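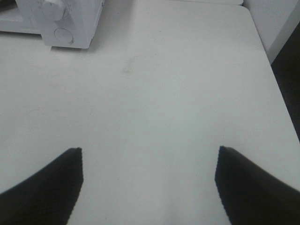 Figure 1. Gripper open over the white tabletop.

Court Reporting in Two Local Newspapers: How Serious Charges Are Worded Before Trial

Student project report
Sabine Sauerland and Lieselotte Mühlbauer
Submitted 2019-05-05

1. Background

When a person is charged with a serious offence, most people in the area hear of it first through a short news item. The item is often written within hours, from a police statement and whatever a neighbour was willing to say. The trial may be a year away. By then the first story has been shared, copied and quoted, and it is usually still the top search result for the accused person's name.

We wanted to know how careful local papers are in that first story. Our project looked at two of them, the Kolluneck Courier and the Hagedorn Mail. Both cover a mix of town and farming districts, both put their crime stories online for free, and both say in their published guidelines that an accused person is to be treated as innocent until a court decides otherwise.

2. Questions

We set out to answer the following:

Does the headline say that the offence is alleged, or does it state it as a fact?
Where does the story name its source?
If the charge is later dropped or reduced, does the paper report that, and is the first story changed?

3. Method

Both papers have a searchable archive. We searched for stories containing the words "charged", "accused" or "arrested" and got 386 results over the period we chose. Many were repeats, sports items (a defender "charged" up the field more often than we expected) or stories from other countries. We took those out by hand and then drew a sample of 40 first reports, split evenly between the papers.

Each of us coded all 40 stories separately using the same sheet. We then compared sheets and talked through the ones where we disagreed. Most of the disagreements were over headlines with quotation marks. Lieselotte read a quoted word such as 'attacked' as a signal that the claim belonged to someone else. Sabine thought an ordinary reader would not notice the marks at all. In the end we gave these headlines their own category and called it "quoted only".

The coding sheets were kept in Flundix, which let us both work in the same table and leave notes beside a row. We lost one afternoon of notes in January when a table was saved over, and those stories were coded again from scratch.
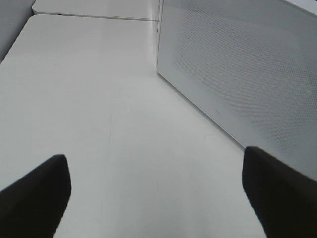
4. Results

4.1 Headlines

Of the 40 headlines, 30 showed in some way that the offence had not been proved. They used "alleged", "accused of" or "charged with", or fell into the quoted only group. The others stated the act as something that had happened and linked it directly to the person arrested. These came from both papers, and more of them were about driving offences and house fires than about assaults.

The Mail's headlines were shorter and relied more on quotation marks. The Courier tended to use "charged with", even where it made the headline run onto a third line.

4.2 Sources

Nearly all the stories named police as the source somewhere. The difference was in where. In the Courier the source was usually in the first or second paragraph. In the Mail it was often further down, after a description of the incident written as plain fact. A reader who stopped after the opening would not know whose version they had read.

Neighbours were quoted often and seldom by name. Lawyers for the accused were hardly ever quoted, although a first court appearance is short and there may have been little for them to say.

4.3 Follow-up

In 3 cases we could establish from later coverage that a charge had been dropped or reduced. Each was reported, but in a much shorter item than the original. One of the first stories had a note added at the top. The other two read as they did on the day they went up.

5. Limits

The sample is small and covers two papers only. We worked from online versions, and print headlines can differ. We also had no way of seeing edits made before a story reached the archive – a careless headline may have been up for an hour and then fixed. For most of the cases we do not know how they ended, as neither paper followed them to a verdict.

We wrote to both newsrooms with questions. The Courier sent a helpful reply about its style guide, and said its headlines are often written by whoever is on the late shift. The Mail did not reply before we finished.

6. Further work

A larger sample would allow the types of offence to be compared properly. We would also like to look at social media posts, where the headline is frequently rewritten and the word "alleged" seems to be the first thing removed. Rakton, the regional news aggregator, republishes stories from both papers under its own headlines and would be a sensible place to start.

The coding sheet and the list of stories are held with the department and can be requested from either author.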